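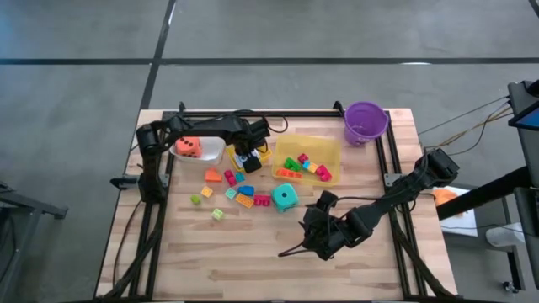

Two robot arms over a wooden tabletop, the left gripper above a small yellow container.

LULLERO ENTERTAINMENT NEWSLETTER
Minutes of the December contributors' meeting

Chair: Mitra Abbasi
Minutes: Judit Szénási
Present: the chair, the minute taker, both court reporters, the television desk, the music desk and our new copy editor, who was made very welcome
Apologies: the photo desk (at a premiere), the weekend editor

The chair opened the meeting at 2 and thanked everybody for coming in during what she called the silliest month of the year for this line of work, with award lists, holiday specials and at least one engagement announcement landing on top of each other. She had brought walnut cookies and they went around the table while the last few people found chairs.

Minutes of the last meeting

Read and agreed, with one change. Under "Television," the sentence saying the desk "refused" to cover the dating show reunion should say that the desk asked to be excused from it. The minute taker is sorry for the strong wording and has fixed the copy in the shared folder.

The Husta hearing

This took up most of the afternoon. For anyone catching up, Husta are in a dispute with their former management company, Closik, over who may use the band's name on tour and who gets paid for the anniversary recordings. The judge heard both sides in the morning and put off a ruling until after the holidays. No finding has been made against anyone.

Our senior court reporter sat through the whole thing and gave us a very full account, including a long stretch on the meaning of the word "merchandise" that she said had the drummer resting his forehead on his hand. Her notes are good and the chair said so warmly. The story went up within the hour and was accurate in every line of the body text.

The headline was the trouble. It ran as "Husta lose name in court battle," and the band had lost nothing. It was up for 20 minutes before the music desk spotted it and called in. The headline was changed and a correction was added at the foot of the story, and the same correction went out in the evening newsletter. The desk that wrote it explained that they were working from a message that said "Husta lose bid for a decision today," and that in shortening it they had shortened away the part that mattered. Nobody in the room wanted to be hard on them, and the chair reminded us all that she once married off the wrong sister of a soap star in large type on the front page.

There was a good talk afterward about whether the correction belonged at the top. The copy editor felt strongly that it did. A reader who saw the first headline and came back should see the fix before anything else, she said, and a line in italics under the last paragraph is where people stop reading. The music desk agreed. The television desk worried that a note at the top of every story with a misspelled name in it would make us look as if we never got anything right. In the end we settled on this: a wrong fact in a headline, or a wrong statement about the outcome of a case, gets a correction at the top. Smaller slips stay at the foot.

Agreed: the chair will write this up as a half page for the handbook.
Agreed: no court headline goes out until the reporter who was in the room has seen it, even if that means we are behind everyone else.

Closik's lawyer has written asking us to take down a comment left under the story by a reader. The comment has been hidden while we get advice. Please don't reply to the reader or to the lawyer, and send anything further that comes in to the chair.

The Fallahi memoir

The publisher has offered us an early look at the Fallahi memoir, which deals with the divorce, the years away from acting and the much-discussed falling-out on the set of the hospital drama. They would like us to agree that we won't print anything from chapter 11 before publication. The television desk has not seen chapter 11 and neither has anyone else here, so there was a fair amount of guessing, some of it quite wild and none of it suitable for these minutes.

The chair was uneasy about signing. Her feeling was that we would be agreeing to sit on something without knowing what it was, and if it named a person we were already writing about, we could be in an awkward spot. The television desk pointed out that every other outlet will sign and we'll be reading about it in their pages. A middle way was suggested: ask the publisher what the chapter is broadly about, and whether the agreement would still hold if another outlet broke it first.

Agreed: the television desk will ask both questions and report back by email. Nothing to be signed before then.

The children will be kept out of our coverage, as before. Two of us raised it separately, which the chair took as a good sign.

Photographs taken outside court

A reader wrote a thoughtful letter about the picture we used of Husta's singer getting into a car with her coat over her head. She felt that somebody hiding her face is telling us something. It was read aloud in full and it gave us all pause. Views were mixed. The court reporters said that arrivals and departures are part of the public record of a case and have always been shown. The music desk would be happy to use the press portrait every time.

No decision was reached, and with the photo desk away it seemed unfair to reach one. Carried over to the next meeting. The minute taker will answer the letter with our thanks — it deserves more than the standard card.

Newsletter

The evening newsletter has passed 3,000 subscribers, and there was applause. Most of the growth came from the court coverage, with the quiz trailing behind. The television desk asked that the quiz be kept anyway, as her mother does it.

The copy editor would like stories filed a little earlier on newsletter evenings. Everyone promised to try.

Holiday cover

The rota is on the kitchen door. There is still a gap on New Year's Eve, and the chair will take it herself unless someone comes forward. If the Husta ruling comes early, the senior court reporter has asked to be called wherever she is, including at her in-laws'.

Any other business

The obituary file needs going through. Several entries still list people as married to partners they left long ago. The minute taker will make a start and would be glad of company.

Whoever borrowed the good tape recorder, please bring it back to the court desk.

The meeting closed with the last of the cookies. Next meeting in the new year, same room, time to be sent around by the chair.

J. Szénási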